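Search products
Enter keyword or part number

Skateck parcel turning station - open day demonstration

The Skateck parcel turning station picks up small parcels and sets them down with the waybill on top, ready for the scanner. It is sold as a complete unit with one or two arms, and can be fitted to an existing bench or belt. We are showing the two-arm version at our Sterkholm showroom on February 21, 2026.

Visitors can watch the station at work and bring their own parcels to try. Boxes, padded envelopes and soft bags are all fine, up to 3 kg each. Please leave out anything with liquid in it. Each demonstration takes 18 minutes, with time for questions afterwards.

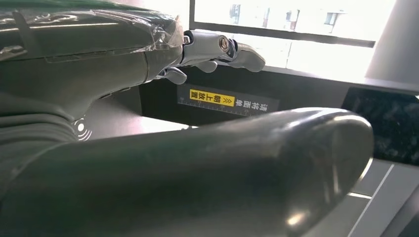 The hand is the part most people ask about. It has jointed fingers and closes until it meets resistance, so it can be used on soft bags as well as on stiff card. Finger pads are a wearing part and are sold in packs - one pack is included with every station.

Waybills have to be flat and fully stuck down. A creased label can still be turned face up, but the scanner may not read it and the parcel will go to the reject tray. The reject tray is an optional extra and is 57 cm wide.

Leonie Lammers will run the demonstrations and can give prices for single stations and for full lines. Places are limited to 100 over the day, so please book through the showroom desk. Parking is behind the building - use the second gate.

Orders placed at the open day are planned for delivery in August.

Related items
Strobel label scanner, bench mount
Otimetti belt section, straight
Skateck finger pads, pack
Skateck reject tray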